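About Grurnden

Pretend food, play kitchens and market stalls for nurseries, schools and anyone with a small person who wants to run a shop.

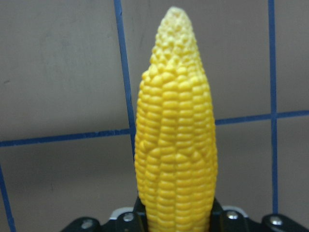
We started in Gimirville, in the back half of a shop that used to sell curtains. Leandro Sepúlveda had the lease, Man-lok Wei had the shelves and a van. First order was for a nursery round the corner who wanted vegetables that would survive a two-year-old. We said yes and then had to go and find some.

That was a lot of vegetables ago. The list now stands at 318 lines, mostly fruit, veg and bread, with a fish counter that keeps growing because Man-lok likes fish.

What we do

We pick play food that looks like the food. Sounds obvious. Plenty of it doesn't — carrots the shape of a traffic cone, peas painted on a green stick. Children know what sweetcorn looks like, they had it for tea. So we go for kernels you can run a thumb along, a proper tapered end, colour that changes where it should. Same with the bread rolls, same with the peppers.

We also make up boxes. The Ko box is for a corner of a classroom, fits on one shelf. The Coseo box is the big one, a whole greengrocer's stall with crates, price cards and paper bags. Most schools start with Ko and come back for Coseo after the summer. You can swap things in and out, just tell us before we pack it.

Who we sell to

Nurseries, infant schools, childminders, libraries, two amateur theatre groups and a museum with a pretend farm shop. Last year we packed 3,767 pieces for schools alone. Leandro did the sprouts. He'd like that mentioned.

Families too, of course. No minimum order. If you want one aubergine we'll send you one aubergine, though the postage will sting a bit so perhaps get a lemon as well.

Lost and replaced

Things go missing. They go home in coat pockets, they go behind the radiator, one went into a real soup at a school fair (no harm done, the pot was still cold). We keep spares of nearly everything and sell them singly, so you needn't buy a whole new set for the sake of a banana. Send us the number on your packing list, or just describe it. "The yellow one, not the lemon" has been known to work.

Cleaning

Warm water, bit of washing up liquid, soft brush for anything with grooves. Air dry on a towel. Not the dishwasher, not the radiator. Each box has a care sheet in the lid and we can post you another if it's been coloured in.

Visiting

You're welcome to come and handle things before you order, teachers often do. Mornings are best, we're packing from 2 onwards and the floor disappears. Ring the bell hard, it sticks. Parking behind the bakery, ignore the sign, it's for the old dentists.

January is stocktake, so replies are slow and orders go out a little later then ususal. Everything else, phone or write. Man-lok answers the phone, Leandro does the emails, and if you get them the wrong way round it'll still reach the right person by lunch.

Catalogue is on the next page. Prices include VAT, delivery is seperate.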